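使いはじめて三か月になる、Timthorpeの灰色のテーブルカバーについて書きます。日本語は私の母語ではありませんので、少しおかしい文があるかもしれません。どうぞご容赦ください。

## 買った理由

私の作業台は古くて、表面に傷がたくさんあります。手紙を書いたり、布を切ったり、小さい物を直したりする台です。前はLesbyのビニールのカバーを敷いていました。値段は700円で、安いのはよかったのですが、夏に腕がくっつきます。それから、光が当たると反射して、細かい作業のとき目が疲れました。

そこで布のカバーを探しました。条件は二つだけ、明るい灰色であることと、つやがないことです。Rorkuranoという通販の店で、Timthorpeのカバーが2000円でした。商品番号は601です。同じ形で番号の違うものは生地が厚いそうですが、私は試していません。

## 届いたとき

袋から出すと、折り目がかなり強くついていました。説明書には「低い温度でアイロンをかけてください」とありましたので、そのとおりにしました。一回では消えず、次の日にもう一度かけました。真ん中の折り目だけは、最初の洗濯が終わるまで残っていました。

においはほとんどありませんでした。糸の端が一本出ていましたが、はさみで切って、そのあと問題はありません。

## 色と生地

写真では一色の灰色に見える商品が多いのですが、この布は近くで見ると、明るい糸と暗い糸が細かく混ざっています。日本語で「霜降り」と言うのだと、買ったあとで知りました。肉だけの言葉だと思っていました。

この混ざり方のおかげで、糸くずや消しゴムのかすがあまり目立ちません。反対に、白いボタンや透明なビーズを落とすと、少し探しにくいです。手芸をする方は、その点を考えてから選んだほうがいいと思います。

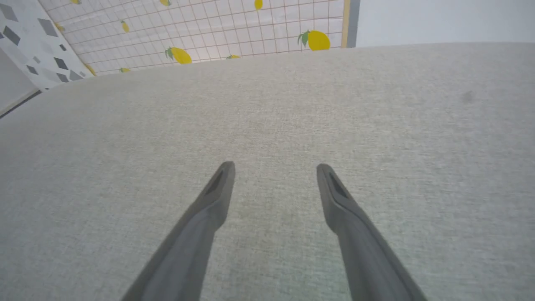 手で触ると、さらさらしていますが、すべりすぎません。紙を置いて字を書くときは、下が少しやわらかいので、ボールペンだと紙がへこみます。私は薄い下敷きを使うことにしました。はさみやペンを置いたときの音が小さくなったことは、予想していなかった良い点でした。夜に作業をしても、隣の部屋に気をつかわなくてすみます。

うちの壁まわりには、レモンの模様がついた格子柄のパネルがあります。にぎやかな柄ですから、台の上まで模様があると落ち着きません。無地に近い灰色にして正解でした。黄色がきれいに見えますし、物を広げたときも、何がどこにあるか分かりやすいです。

## 洗濯と汚れ

洗濯はネットに入れて、水で洗っています。今まで四回洗いました。縮みは、私が見たところでは分かりません。乾くまでの時間は、室内に干して21時間でした。薄い布なのに長いと感じます。乾燥機は使えないと書いてありますので、代わりの布がない方は不便かもしれません。

コーヒーをこぼしたときは、すぐ濡れた布でたたいて、きれいになりました。油は難しいです。機械用の油を一滴落としたことがあり、中性洗剤で二回洗いましたが、うすい影のような跡になりました。遠くからは見えませんけれども、私は場所を知っているので、つい見てしまいます。

## 気になるところ

留め具がついていません。ただかけるだけの布なので、強く引くとずれます。私はTkachukのクリップを別に買って、台の裏側でとめています。最初から四隅にゴムがついていれば、もっと高くても買ったでしょう。

サイズの表示も親切ではありません。箱には縦と横の数字だけがあって、垂れる部分を含むかどうか、書いてありませんでした。店にメールで質問したら、含むという返事でした。返事は丁寧で早かったです。

## 評価

星は五つのうち四つにします。減らした一つは、留め具とサイズ表示の分です。静かで、目が疲れない作業台が欲しい方にはすすめます。油や絵の具をよく使う方には、やはりビニールのほうが楽だと思います。

四月にもう一枚、洗い替えを買うつもりです。色は同じ灰色にします。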